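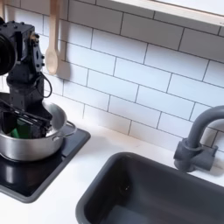
How to find out why a gripper stops closing inside a pot

Last updated: November 2022

In our kitchen setup the arm must reach into a metal pot, take hold of a toy and lift it out. For many days this was fine. Then the Clirkier controller started to stop the arm with an overload fault on the gripper motor, always when the fingers were down in the pot and never over the open counter. I lost much time on this fault, so I write down the steps in the order I would do them now.

Before you start

Press the stop button and wait until the status lamp is off. When the motors lose power the arm can fall down under its own weight, so support it with one hand below the elbow before you cut the power. Keep your fingers out of the pot. A gripper in overload can still hold force, and when the fault is cleared it may move suddenly.

Step 1. Read the log before you reset

The reset erases the last position values. Save the log first and look for the line with the fault code. In my case the gripper motor had position 3,779 at the moment of the stop, and the command was still asking it to close more. This means that the fingers were pushing against something hard.

Step 2. Check for contact with the wall

Open the gripper from the manual screen at the lowest speed. If it does not open, do not force it with a tool. Lift the arm straight up by hand with the power off, and hold the pot down on the cooktop with the other hand. If this is too heavy for one person, ask somebody to help.

Look at the outer side of the fingers. I found fresh scratches on one of them, at the same height as the rim of the pot.

Step 3. Compare the pot position

The program from Winska keeps the pot center as a fixed point. Our pot is round and smooth below and it slides easily on the glossy top of the cooktop. Measure from the edge of the cooktop to the pot. Mine was 6 mm away from the saved value, which is enough for one finger to press on the wall while the other presses on the toy.

Step 4. Check the cable

With the power off, move the arm slowly by hand through the whole path. The loop of the cable should never become tight. If it pulls at the lowest point, give it more length before you continue.

Step 5. Set the limit and test

Lower the gripper current limit. The factory value in our controller was 3,000 and I could go down a lot before the toy started to slip. Teach the pot center again, then make three slow runs with an empty pot and three with the toy. Keep one hand at the stop button all this time.

If the fault comes back with the pot in the correct place, the gear in the gripper may be damaged already. Zuzanna Rutkowska had this on the second arm and she had to change the complete motor.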